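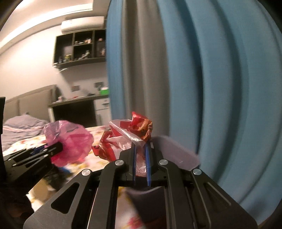
*Wrappers. So many wrappers.*

My method for clearing out the spare room has always been to dump everything on the bed, because then I can't go to sleep until it's done. Well, I can, I've just got to sleep in the other bed. Which I have! Twice!

Thursday evening I finally gave in. The flowery bedspread had vanished under bags and bits of packaging, and I'd reached the point where I was buying new things because I couldn't find the old ones (I own three rolls of tape, apparently, all from Grildale, all started). So I put the kettle on, turned the radio up and decided I was only allowed to do trash first. No reading labels, no "ooh, I forgot about this." Just anything crinkly.

It's amazing how much of a mess is just plastic. The shiny red stuff went, and then I got to the pink bags and slowed right down, because I am a bag keeper. My friend Līga says I have enough to wrap a house. I kept two. Okay, four.

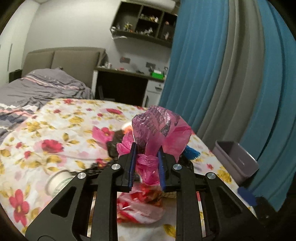

Photo: Aušra Rimkutė

After that came the sorting, and I did it my usual way:

- stuff that lives in the bathroom
- stuff that lives in the desk
- stuff I will argue with myself about later

The blue-bristled brush turned up in among all of it, and I was so pleased to see it you'd think it had been away at sea. The gray bin with the slotted handle has been a real help too. I'd nearly given it to Ilir when he moved, and I'm glad I hung on to it, even if it does tend to become a home for the "later" pile.

The desk at the back is next. I've promised myself the top will be clear by the weekend, apart from the green box, which can stay where it is. The white drawers I'm not opening until I've had a proper breakfast.

If anybody wants almost-full rolls of tape, you know where I am. And Aušra, your mug is still here, come and get it!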